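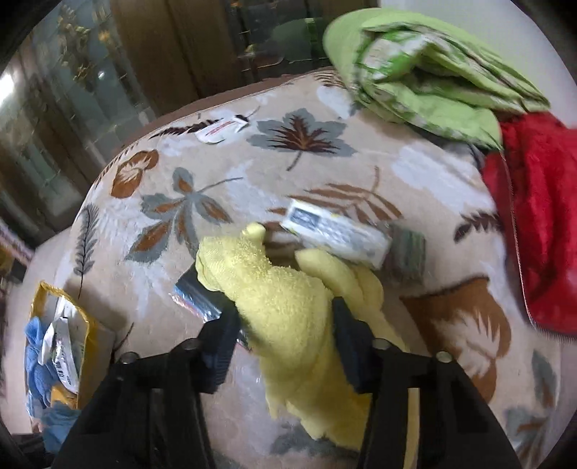 Sorting before packing: a conversation with the Kaltia household adviser

Resident Services, Grerkema Housing
9 August 2024

Grerkema Housing manages 2,592 homes in and near Prondadcombe. In April the association extended its Kaltia service, which sends an adviser to households that are preparing to move, receiving relatives for a long stay, or putting a room back in order after building work. Resident Services met with the senior adviser for the Esquivel buildings to discuss how such a visit is conducted and what residents may do in advance of it. As is usual in this series, staff are identified by position only.

The adviser has worked in the service for six years and previously managed linen and supplies at a residential college. Asked how a visit begins, the adviser described a short conversation at the door followed by a walk through the home. "I ask which room has to be usable tonight. In most homes it is the bedroom, and that is awkward, for the bed is also the best sorting surface anyone owns. It is wide, it is at a reasonable height, and small things do not roll off it. So we agree on a time by which the bed will be clear, and I hold the household to it."

The association's guidance recommends that a blanket or spread remain on the bed while goods are sorted there. The adviser supports this, with one reservation. "Leave the spread on, by all means. It keeps dust off the sheets, and at the end you can take it straight to the wash. But a patterned one will hide things. If there are large leaves or flowers printed on it, a small packet will sit on top of a leaf and you will look past it three times. I run my hand over the whole surface before I call a bed finished."

Small packets take up a greater part of the visit than residents expect. The adviser attributes this to the way they are stored, in drawers, coat pockets and the bottoms of bags, where they are added to and seldom reviewed. "People want to begin with the wardrobe. I ask them to begin with the packets. Lay them face up, so that the print can be read, and put like with like. Anything that has been opened goes to one side, and the household decides on it there and then. I do not decide. I have been wrong too often about what a family uses."

The guidance does not set a limit on the quantity that may be kept, and the adviser considers this correct. "A limit would be ignored. What I ask for is one container for each kind of thing, closed at the end of the day. If the container does not close, the household can see that for itself."

Cloths and small towels are treated separately. The adviser recommends that they be gathered first, ahead of any hard or slippery item, and then folded at the end of the session. "A soft cloth lying on a bed covers whatever is under it. Terry is the worst for this, as it has a bit of grip and will drag a packet along with it. Lift it straight up, look underneath, and set it down somewhere else. Do not pull it across. I fold in half, then in half again, and I stop there. A cloth that has been folded very small comes open in the bag and you have gained nothing."

Resident Services asked whether color should be used as a guide to sorting. The adviser was cautious. Some households keep one color of cloth for the kitchen and another for the bathroom, and in those homes the arrangement should be respected. Elsewhere it introduces a rule that no one in the home has asked for. "I did color coding in my first year. It looked very good when I left. I went back to one of the flats for another matter and it had all been put together again in one drawer, quite neatly, and they could find everything."
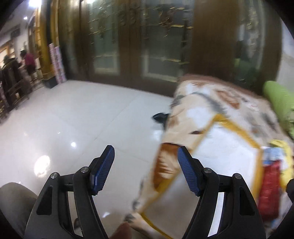

On the subject of large bags, the adviser's views are firmer. Many residents of the Esquivel buildings own at least one large woven sack, used for bedding, winter clothing or travel, and the adviser regards it as a satisfactory means of storage provided that it is filled on the floor. "On a tiled floor you have room to lay the bag down on its side and load it from the open end, flat things first. On a bed it sags in the middle and you misjudge the weight. Then you have to lift it down, and that is when people hurt their backs."

The adviser suggests that the floor be swept before a bag is opened and that shoes be taken out of the way. Goods waiting to be packed should be kept together on one side of the bag, with a clear path left on the other. Rolled articles, such as mats, are packed last or carried separately. "A roll takes up the whole length of a bag and leaves two useless hollows beside it. If it must go in, fill those hollows with soft things. Otherwise tie it and carry it under your arm."

Glazed doors were mentioned as a particular concern. A number of the larger homes have tall doors with glass panels, some of them decorated, and the adviser asks that bags never be stacked against them. The Esquivel buildings recorded 46 requests for glass repair in the last full year. The repairs office does not record the cause in every case, and the adviser made no claim that packing was responsible. "I would only say that a full bag leans, and then it slides. Give it a wall, or leave it lying down."

Labeling is the final step. Kaltia supplies 80 adhesive labels to each household at no charge, and unused labels need not be returned. The adviser writes the contents and the room of destination, and advises against any longer description. Bags that are to remain closed for more than a season should carry the month as well. Food should not be stored in the same bag as textiles, even when it is sealed, and medicines should travel with the person who takes them.

Asked what residents most often wish to know at the end of a visit, the adviser replied that the question is nearly always about time. A bedroom with one wardrobe is commonly completed in a morning. A sitting room takes longer when it has been used to store goods for several members of the family, all of whom may need to be consulted. "If an aunt owns half of what is on the floor, we telephone the aunt. I will wait for that call."

Visits last no more than 2 hours and may be repeated once within the same quarter. Residents of Esquivel may apply at the Prondadcombe office or through their building manager. Households that are due to move within the month are seen first.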